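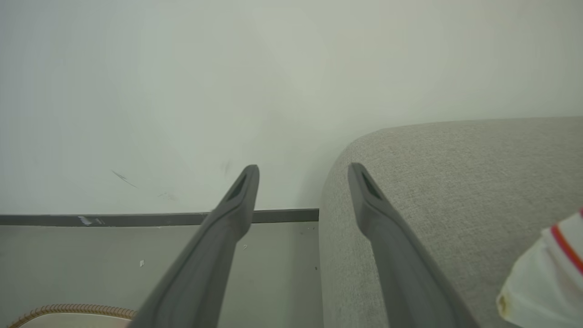

Call for rappers, singers and producers: the Korkirmont tape

Let's get the usual stuff out of the way. You have seen a hundred of these. "Submit your music, get exposure, join the family." You pay a fee, someone plays nine seconds of your song, and three months later you're on a newsletter list for beat packs. We've sent our own songs to plenty of those calls and we don't think much of them.

We are Skurna, a small rap and R&B label. We put out mixtapes. Last year we released Pistville, which was well liked by the people who heard it, and there weren't a lot of those. It has been downloaded 1473 times. If a label our size tells you it can break your career, ask to see the numbers. Those are ours.

The next one is called Korkirmont. It will run twelve tracks, maybe thirteen if something great turns up late, which has happened to us once. It comes out in October. We have seven tracks we're sure of and we need people for the rest.

Who we're looking for

Rappers, for three open verses and one full song. We don't care how long you've been doing it. We do care if you can finish a second verse that isn't the first one with the words moved around. If your whole style is the one everybody had two summers ago, we'll hear it and we'll pass.

One or two singers who can write their own hooks. Please don't send a hook built on one word repeated eight times. We received 162 demos for Pistville and it felt like half of them did that.

A producer to remix 2 tracks from Pistville as bonus cuts. We'll send the separate vocal files to people we shortlist. We want an actual new beat under those vocals, with different drums and different chords if you can manage it. Turning up the bass and adding an air horn is a thing people have sent us with the word "remix" in the title.

Someone who can mix. This is a paid job with its own rate, see below. You should be able to get a vocal to sit on top of a loud beat without making it hurt. If you mostly rely on a preset chain you bought online, that may be fine, but we'll want to hear before and after versions of the same song. 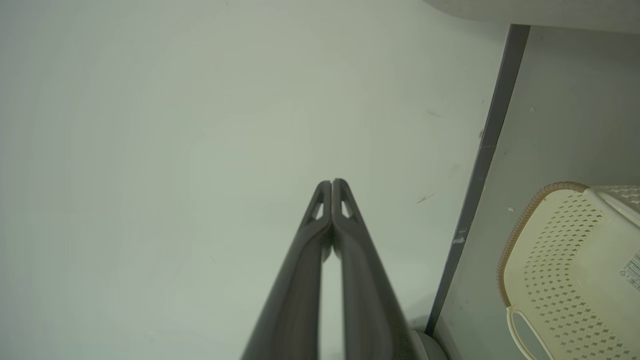
What you get

A flat fee of 200 dollars per verse or hook, paid when we accept the final recording. A full song pays 400. Remixes pay 300 each. Mixing is 2000 for the whole tape, half at the start and half when the last track is approved. None of this is big money and we won't dress it up.

On top of that, you keep your share of the writing. We split the song evenly among the people who wrote it, and we put the split in writing before anything goes up anywhere. If a label says "we'll sort out the splits later," in our experience later doesn't come.

You also get your name in the track title if you have a verse on it, and in the credits in any case. We can't promise playlists. We can't promise blogs either. We used to pay a person who promised us both, and we got one paragraph on a site that spelled the title wrong.

What you don't get

Studio time, unless you can get to Majimbun, where we share a room with another label and have it most evenings from six until midnight. Everyone else records at home or wherever they normally do. We won't pay for travel, a video, or clothes. We don't sign anyone to anything beyond the songs in question, and if you'd like to be signed, we would ask you why.

There's no fee to submit. If somebody using our name asks you for money to "move your song up the pile," it isn't us. There's a pile, but it gets played in the order it came in.

How to send your stuff

Write to the submissions address on our contact page with "Korkirmont" and your role in the subject line. Include:

Two songs, streaming links only. No attachments, they clog the inbox and we delete them.
Where you live, and whether you could record in Majimbun.
How you record at the moment. A closet and a cheap mic is a fine answer, so long as the vocal is clean.
For mixers, one song before and after.
For producers, one beat and one remix. If you've never done a remix, send two beats and tell us.

Skip the long bio. We do not need your streaming counts, partly because we don't trust them and partly because ours are nothing to brag about. Don't list the famous people you've "worked with" if it means you leased a beat from the same website. A couple of lines on what you sound like will do, and please don't tell us you can't be put in a genre. You can. It's rap or it's R&B, or it's some mix of those, or you've got the wrong label. 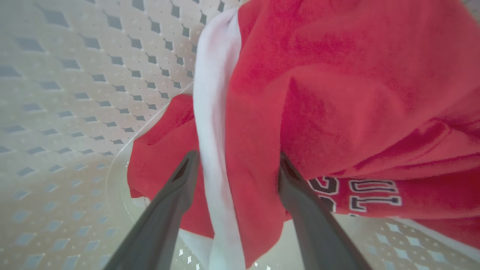 Submissions close at the end of June at midnight. We'll answer everyone by the end of July, even if the answer is a short no. We know every call says that. Last time we got through all of them but four, and those four had given addresses that bounced.

If you make the shortlist, we'll send you a rough beat and ask for sixteen bars or a hook on it. That's a tryout and we pay 40 dollars for it whether we use it or not. We don't keep your tryout vocals if we turn you down. The email you get will say so, and you can hold us to it.

A few things people asked last time

Can a group apply? Yes, but the fee is per verse, so a group of five on one verse is going to be splitting a pretty small check. Work it out among yourselves before you write.

Do songs have to be clean? No. We do a clean edit for radio stations that ask, and so far two have.

Can I use a song I've already put out? Not for the tape. You can send it as one of your two links.

Are samples OK? Only if you can tell us where they came from. "It's pitched down, no one will notice" has not held up well for people we know. Pistville lost a track over exactly that, a week before release, and it was the best one on there.

Do you use computer-made vocals? No, and please don't send any. We've had a few and they were dull.

Will there be a release show? Possibly, in Majimbun, if the venue is still open by then. It would be unpaid for us and for you, and you can say no without it affecting anything else.

Questions go to the same address with "question" in the subject line. We check it most nights after ten.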